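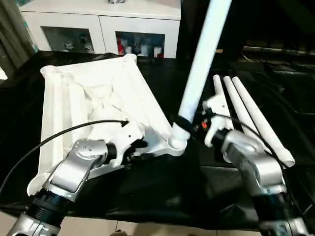
Figure 1. White base, long pole and tubes on the covered table.

Rental Equipment for Private Events: A Study of Booking, Delivery and Return
Project report, Event and Hospitality Management
Submitted by Merle Mudgway, Yichen Yin and Nikau Tipoki
Project supervisor: Jairo Usuga

1. Background

Companies that rent equipment for weddings, birthdays and company parties depend on a short chain of tasks: a booking is taken, a deposit is paid, the equipment is delivered and collected, and the deposit is returned. Customers generally see only the first and last of these. The team was asked to study the full chain at one small rental company and to recommend changes that could be made without hiring additional staff.

The host company was Flelenora, which rents canopies, folding furniture, backdrop stands and portable lighting. The owner, Rhys Kerslake, gave the team access to the booking records for one season ending in July. Customer names and addresses were removed from the records before they were shared.

2. Method

The records contained 1,616 rented items spread over 183 bookings. Each booking was coded by type of event, delivery window, time of collection and any charge made against the deposit. The team also sent a questionnaire to past customers and received 20 completed replies. Because the number of replies was small, they are used in this report only to illustrate points that also appear in the records.

Two team members rode with the delivery van on two occasions and noted the time spent at each stop. Loading and unloading were timed separately from setup.
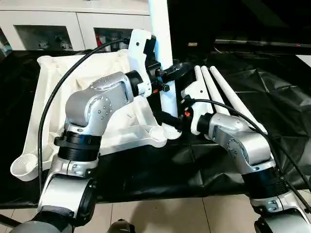
The third source was the company's own paperwork. Flelenora uses a paper packing list for each order, which is signed by the customer on delivery and checked again on collection. The team compared these lists with the online order forms and found that the two did not use the same item names. A "tall stand" on the order form could be either of two products on the packing list. Staff with long experience knew which was meant. New staff had to call the office.

3. Findings

3.1 Booking. Most bookings were made online, but a large share of customers telephoned afterward to confirm a detail that the website did not show. The most common questions concerned the amount of floor space needed, access to electrical outlets and whether setup was included in the price.

3.2 Delivery. Late deliveries were concentrated in the window before 11 a.m. These orders were usually for venues that did not open their doors until shortly before the event. The van arrived on time and waited.

3.3 Return. Disputes over deposits were few, but they took up a great deal of office time. In nearly every case the disagreement concerned a small part, such as a connector or a foot for a stand, that was not listed separately on the packing list. The standard deposit of $100 was considered fair by the customers who commented on it.

4. Recommendations

The team recommends that Flelenora adopt a single set of item names for the website, the packing list and the storage shelves. Small parts should be listed one by one under the item to which they belong. The online form should ask for the venue's opening time and the name of a contact person on site. A page showing the floor space required for each item should be added to the website before the next season.

The team considered two scheduling programs, Vendo and Soylu, during the project. Either would meet the needs of the company. No recommendation is made between them, as neither could be tested with live bookings in the time available.

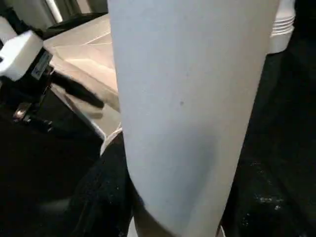
Figure 2. Close view of a white surface with a small dark speck.

5. Limitations

The study covers one company and one season. Corporate bookings were handled under a separate contract and were not part of the records supplied. Travel times were observed on two days only and should not be used for planning routes.

6. Acknowledgments

The team thanks Mr. Kerslake and the delivery staff of Flelenora for their time, and Mr. Usuga for his comments on two earlier drafts. The questionnaire and the coding sheet are available from the department office on request.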